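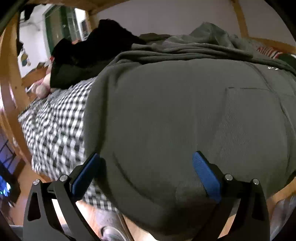

The Big Sweatshirt Sort-Out

Hello again, and welcome to the laundry page, which I know a few of you come back to more faithfully than you do the garden one. I have been meaning to put this little gallery up since the cold weather packed its bags, and now it is June 22, 2025 and I am only just getting around to it. The heavy tops have been living in a heap on the bedroom chair for longer than I care to say, and with July nearly on top of us it was time to get them folded and put up on the high shelf where they belong.

Every top that goes away for the summer gets its turn on the bed first. I have tried doing this on the kitchen table, on the ironing board and once on the floor of the hall, and the bed wins every time. It is wide enough for both sleeves to go out as far as they like, it is soft so nothing slides off, and if you have a checked cover like the black and white one in these pictures you get a bit of help keeping things straight, too (I line a hem up with a row of squares and go from there).

The dark olive-gray one at the top of the page is my favorite color of the whole pile. It is somewhere between a pond and a good strong cup of green tea, and it goes with everything. I like the way the thick cloth bunches up into folds along the top – a thin cotton shirt would never do that. Cloth like this wants to be smoothed with the flat of the hand from the middle outward, slowly, and then left alone for a minute before you make the first fold. If you rush it you only press the creases in, and there they will be in October, waiting for you.

On to the hoodie, then, and the part that gives everybody trouble, the sleeves. 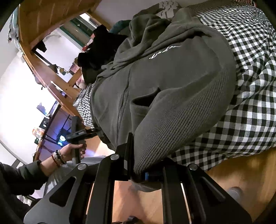
Hoodie on the gingham, one sleeve held by the end. Smooth across the chest, waffle knit down the arm.

I do love a waffle knit. All those small dimples hold the warmth in, and they feel lovely under your fingers, but they also stretch if you hang them, so a hoodie with sleeves like these should always be folded and kept flat. I learned that the slow way with an old one from Bukora, which spent 2 winters on a hook and came out with arms fit for an orangutan.

My own order of doing things, for anyone who has asked (and several of you have, bless you), goes like this. Zip first, all the way up, or the two fronts will wander off in different directions. Then run a finger around inside the pockets. I have found tissues, bus tickets, a peppermint and the back door key that way. Next, take hold of the sleeve right at the end and bring it across the body in one easy sweep, then do the same with the other. Fold the bottom up to the chest, and lay the hood down over the whole parcel last of all, so that it makes a sort of lid. Some people tuck everything inside the hood and make a ball of it, and that is very handy for a suitcase, but I find a ball rolls off my shelf.

The gingham cover gets almost as many letters as the clothes do, so let me say a word about it. Gingham is very forgiving! It hides lint, it looks cheerful on a gray morning, and a dark top shows up against it so well that you can spot a twisted hem from the doorway. I wash mine inside out with half the usual soap and dry it on the line when there is a breeze.

For storage I use the flat cloth bags from Korkel, which take three thick tops or four thin ones if you are patient with the zipper. A sprig of dried lavender goes in each, tied up in a scrap of muslin so that it doesn't shed everywhere. Please don't use the plastic kind that you suck the air out of, at least for anything knitted. They save a wonderful amount of room, but I have never got a cuff to spring back properly afterward.

The next gallery will be blankets and throws, including the big striped Hurkar one that won't fit in my washer. If you have a good way of folding a fitted sheet, do send it along before then, as mine still come out looking like cabbages.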